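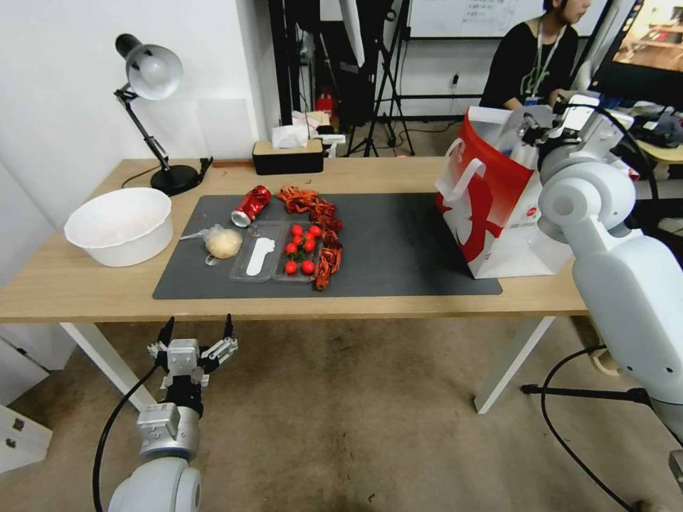 It's my turn to write the newsletter piece again, and since three of you have asked me why the two-arm sorting table was down for most of Thursday, you're getting cable talk. Sorry in advance to the software people!

The short version is that the left arm kept stopping with a joint fault partway through a reach, always on the same wrist joint and never twice in the same spot. I'd restart it, it would run happily for a bit, and then it would freeze again right over the mat. The log said overload. I spent the whole morning believing the log, which was my first mistake. I lowered the payload setting, I slowed the wrist down, I even swapped the pick order so the left arm only got the light stuff (cans, tissues, nothing with any weight to it). Same fault.

Emerson Lopes came by after lunch with his coffee, watched one cycle and asked when I'd last looked at the cable. He meant the gripper cable on that arm, and the answer was "when I put it on." So we powered down, and he bent the wrist through its range by hand while I kept a finger on the connector. There's a point near full extension where the slack runs out and the cable starts pulling against the joint. It's a small pull, but the controller notices it, and it calls it overload because it has no other word for it.

The fix took less time than the coffee did. I took off 2 of the clips on the forearm, fed more slack up toward the wrist, and clipped it back so the loop hangs low and swings free. I also turned the connector so it no longer points straight back into the bend. Then I ran the wrist end to end at low speed, both directions, before letting it anywhere near the table. If you ever redo the cable on either arm, please do that last part! Parked position tells you nothing at all. You want to see the cable at full stretch, and again with the wrist rolled all the way over.

While it was off I did the rest of the monthly list, so here it is for whoever gets it in March:

Gripper fingers first. Wipe the black tips with a barely damp cloth and let them dry before you close them. If they feel slick after that, they need replacing, and the spares are in the drawer marked Feltus (the label is left over from the old project, ignore it).

Then the base bolts, both arms. Put the torque wrench on them, don't just lean on them with a hex key. The right arm had one that moved a hair.

After that, touch off both arms on the mat. The mat shifts — I've caught it creeping toward the front more than once — and if it has moved, the whole layout has moved with it. Square it up to the table before you touch off, or you'll be doing it over. Ask me how I know.

Last comes the back-of-table stuff. Keep the lamp cord behind everything, and keep the lamp where it is. I know it's tempting to swing it around when you're looking for a dropped screw, but the cameras are set up for that light, and Mosquera (the recognition program, for our new folks) gets noticeably worse with the tomatoes when there's a shadow on the tray.

Speaking of which, I used the downtime to go through the run counter. The left arm was at 3,343 picks since we set up the table, and 711 of those came after the last cable change. So it wasn't a worn-out cable, I'd just routed it badly, and it took that many picks for the clips to settle and eat up the slack. I've put a strip of tape on the forearm at the new clip position. If the clip has wandered off the tape, push it back and leave me a note.

We had it running again by 4:30, and the arm got through the evening without a single fault. I'm not calling it solved until it has done a full week. The Vendia set is next on the schedule, with heavier items in it, and that's when I'd expect the wrist to complain if it's going to.

One more thing. Whoever borrowed the small torque wrench for the Lurkamano bench, I'd love to have it back before the next monthly check. My drawer is the second one down, and it's never locked.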